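Marble run lift keeps jamming, Braslow set
Posted in December by Kai-wen Tseng

Has anyone got the Braslow marble run, the 300 piece one with the motorised lift? My daughter got hers early and we have now built it 4 times. Each time the lift takes a few marbles up beautifully, then stops and makes a noise like a small dog being told no. The leaflet says to "ensure the lift is happy". I have asked it. New batteries, same noise.

tallboy_ian wrote:
Is the lift tower straight? Ours leaned a bit because the base plate hadn't clicked in at the back. You need to press it far harder than feels polite.

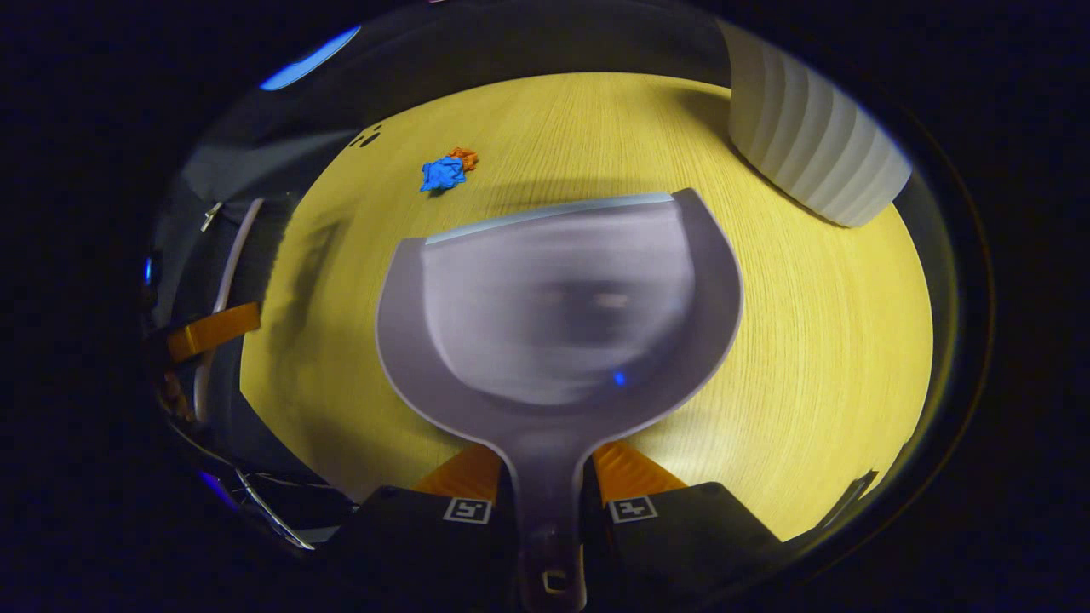 Kai-wen Tseng wrote:
Base plate clicked, heard it, felt it, have the thumb print. The marbles are the other problem. When it stops, the ones waiting in the tray back up and go over the side, and then they're under the fridge. I've taken to keeping a dustpan by the run, a grey one with a good wide scoop and a long flat handle, and to be fair to it, it's the best made part of the whole set. Would it hurt to run the lift without the tray?

mrs_pocket wrote:
You can, but then you're feeding it by hand and you've become the toy.

Inese Lapiņa wrote:
It's the marbles. Braslow changed supplier or something and the ones in the newer boxes are a hair too big for the lift cups. I swapped ours for a bag of Raudsepp glass ones and it has run all through breakfast without a murmur, which is more than can be said for anyone else at the table.

tallboy_ian wrote:
Can't agree with that. We have the newer box and the original marbles and it's fine. People blame the marbles because marbles are cheap to replace. It's the tower.

Inese Lapiņa wrote:
Ian, you said in the other thread that yours is the 205 piece set. That one has the hand crank.

tallboy_ian wrote:
Same tower.

Inese Lapiņa wrote:
Different cups. Mine are yellow and yours will be green.

tallboy_ian wrote:
They are green. I don't see that it proves anything.

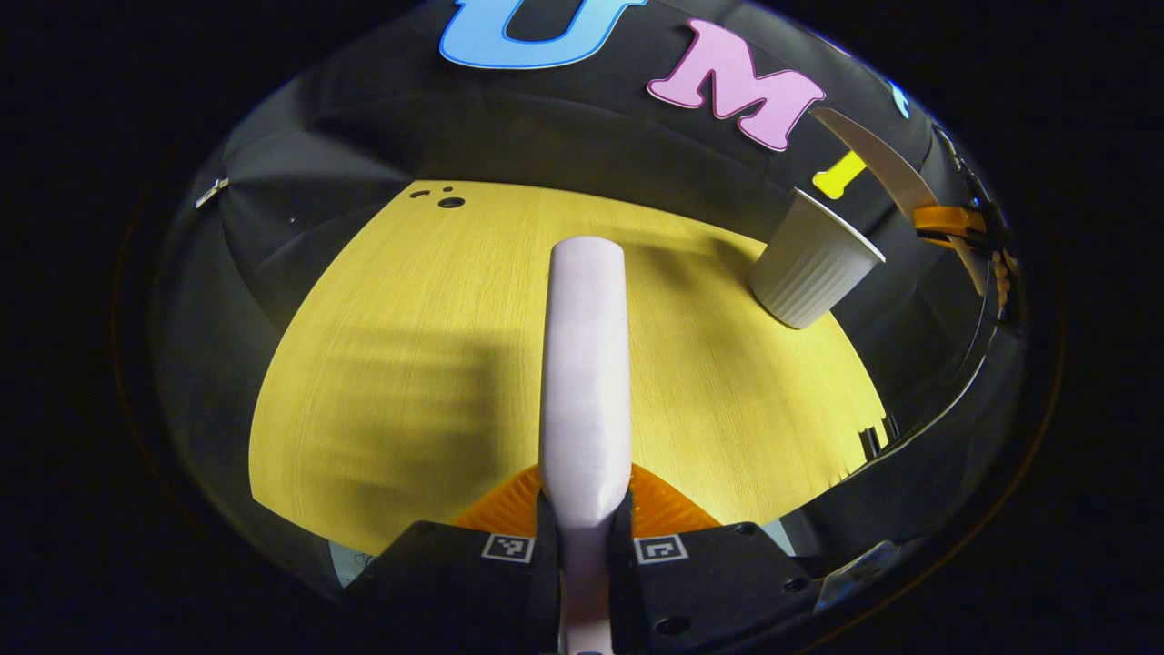 Kai-wen Tseng wrote:
Mine are yellow, for what it's worth. I tried a couple of old marbles from my own tin, the chipped ones that have survived three house moves, and they went up and over without stopping. Then I put one Braslow marble in with them and it jammed on that. So I'm with Inese, sorry Ian. Where did you get the Raudsepp ones? The toy shop in Undcombe only had the giant kind, plus a man who wanted to talk about trains.

Inese Lapiņa wrote:
Market stall, a bag of 60. Any plain small ones should do. Take one of the yellow cups with you and try them in it. You will look odd, but you're in a toy shop, so it's all relative.

mrs_pocket wrote:
Don't get the Dinditero ones by mistake. They're plastic, they weigh nothing, and ours flew off the first bend and into the cat's water.

Comments

gravy_train: Had the same noise. Small marbles fixed it. Lost the leaflet, no great loss.

penny_h: Wrote to the makers and they sent me a new leaflet.

tallboy_ian: Still think you should check the tower.

Kai-wen Tseng: Checked the tower, Ian. Over 60 times round now with the old marbles and no jam. She's gone off it and wants a kite.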